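Caltirau Vorratsdose mit Rücklaufventil, Serie 80
Hersteller: Vemura
Artikelgruppe: Lagerung und Aromaschutz

Produktbeschreibung

Die Serie 80 ist ein zylindrischer Vorratsbehälter für trockene, aromaempfindliche Lebensmittel: Kaffee in ganzer Bohne, Tee, Gewürze, Kakao. Der Korpus besteht aus tiefgezogenem Edelstahl 1.4301, innen elektropoliert, außen gebürstet. Der Deckel wird über einen Bügelverschluss mit umlaufender Silikondichtung auf den Flansch gepresst. Im Deckel sitzt ein Einwegventil, das Überdruck nach außen abgibt und den Rückstrom von Umgebungsluft sperrt.

Frisch gerösteter Kaffee setzt über mehrere Tage Kohlendioxid frei. In einem vollständig dichten Gefäß baut sich dadurch Druck auf, der den Deckel anhebt oder beim Öffnen schlagartig entweicht. Das Ventil führt das Gas kontinuierlich ab. Eine Evakuierung findet nicht statt; die Dose ist kein Vakuumbehälter und darf nicht mit Vakuumpumpen betrieben werden.

Technische Daten

Nennvolumen: 1,8 l
Höhe mit Deckel: 286 mm
Lichte Weite der Einfüllöffnung: 80 mm
Leergewicht: 513 g
Werkstoff Korpus und Deckel: Edelstahl 1.4301
Werkstoff Dichtung: Silikon, weiß, geschmacksneutral
Werkstoff Ventilsitz: Polypropylen
Verschluss: Bügel, Federstahl
Lagertemperatur: 0 bis 40 °C
Spülmaschineneignung: Korpus ja, Deckel mit Ventil nein

Lieferumfang

Dose mit montiertem Deckel
Ersatzdichtung
Zwei Ventileinsätze
Etikettenstreifen, beschreibbar, rückstandsfrei ablösbar

Der auf älteren Produktblättern aufgeführte Dosierlöffel gehört nicht mehr zum Lieferumfang. Er ist unter der Bezeichnung Strömberg Messlöffel lang gesondert erhältlich und passt bei geschlossenem Deckel diagonal in die Dose, sofern diese höchstens zu zwei Dritteln gefüllt ist.

Inbetriebnahme

Vor der ersten Befüllung den Korpus mit warmem Wasser und einem milden Spülmittel reinigen und vollständig trocknen lassen. Den Ventileinsatz mit der gerippten Seite nach unten eindrücken, bis er hörbar einrastet. Zur Prüfung den leeren Deckel mit der Innenseite an den Mund halten und leicht blasen: Luft muss austreten. Beim Ansaugen muss das Ventil schließen.

Die Silikondichtung liegt mit der flachen Seite zum Deckel. Eine verdreht eingesetzte Dichtung ist daran zu erkennen, dass sich der Bügel ohne spürbaren Widerstand schließen lässt.

Befüllung und Lagerung

Füllgut bis maximal 11 mm unter den Flansch einfüllen. Bohnenbruch und Kaffeemehl auf dem Dichtrand vor dem Schließen mit einem trockenen Pinsel entfernen. Gemahlener Kaffee kann den Ventilsitz zusetzen; für diesen Einsatz wird der Filtereinsatz F (Zubehör) benötigt.

Die Dose schützt vor Licht und begrenzt den Sauerstoffzutritt, hält ihn aber nicht vollständig fern. Bei jedem Öffnen wird der Kopfraum mit Raumluft gefüllt. Für kleine Mengen ist deshalb die kleinere Dose der Serie zu bevorzugen. Die Lagerung im Kühlschrank wird nicht empfohlen – beim Öffnen kondensiert Luftfeuchte auf den kalten Bohnen.

Kaffee kann auch in der Originalverpackung verbleiben und portionsweise umgefüllt werden. Der angebrochene Beutel wird dabei über dem Füllgut flach gestrichen und über die gesamte Breite verschlossen.
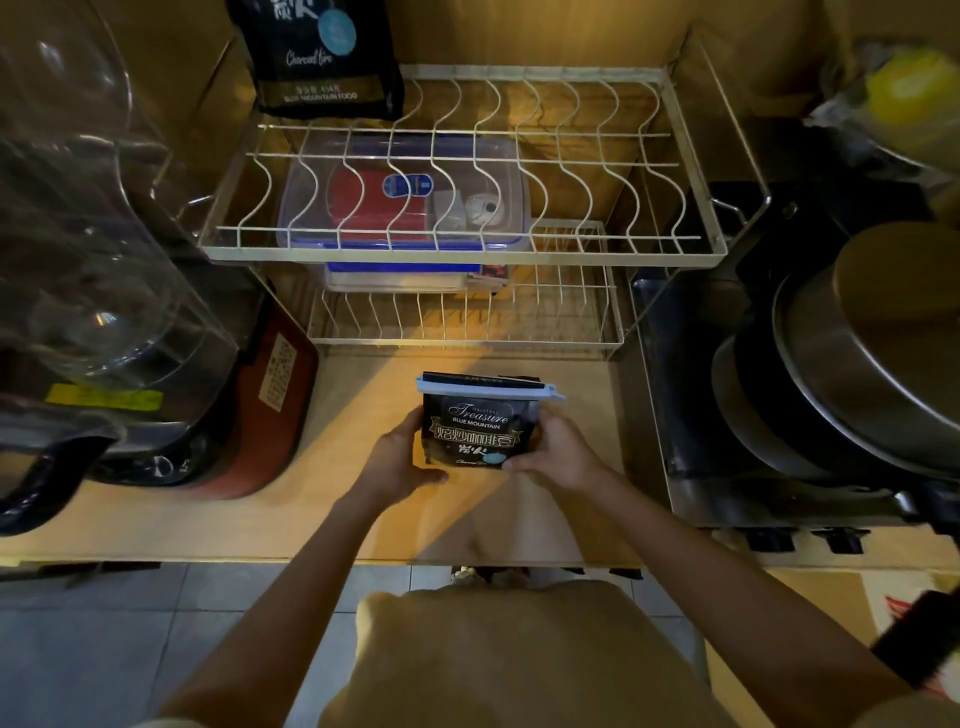
Kaffeebeutel „Blue Mountain“, ganz oben mit hellblauer Verschlussklemme geschlossen. Beutel und Klemme nicht im Lieferumfang.

Reinigung und Wartung

Kaffeeöle lagern sich als dünner Film an der Innenwand ab und werden mit der Zeit ranzig. Die Dose daher bei jedem Sortenwechsel auswaschen. Scheuermittel, Stahlwolle und chlorhaltige Reiniger greifen die polierte Oberfläche an. Den Ventileinsatz von Hand unter fließendem Wasser spülen und erst in trockenem Zustand wieder einsetzen.

Zubehör und Ersatzteile

Dichtung, Silikon, Serie 80
Ventileinsatz, Packung zu zwei Stück
Filtereinsatz F für gemahlenes Füllgut
Bügel komplett, mit Lagerbolzen

Der Bügel der Vorgängerausführung hat einen abweichenden Bolzendurchmesser und ist nicht kompatibel. Maßgeblich ist die Prägung am Dosenboden: Ausführungen mit dem Buchstaben C hinter der Seriennummer nehmen den aktuellen Bügel auf.

Verfügbarkeit

Vertrieb über Fotodness Küchentechnik. Die Ausführung in Schwarz matt ist ab Dezember wieder lieferbar. Technische Rückfragen bearbeitet Vusumuzi Mnguni, Produktbetreuung Lagerung. Bei Ersatzteilanfragen bitte die Prägung am Dosenboden angeben.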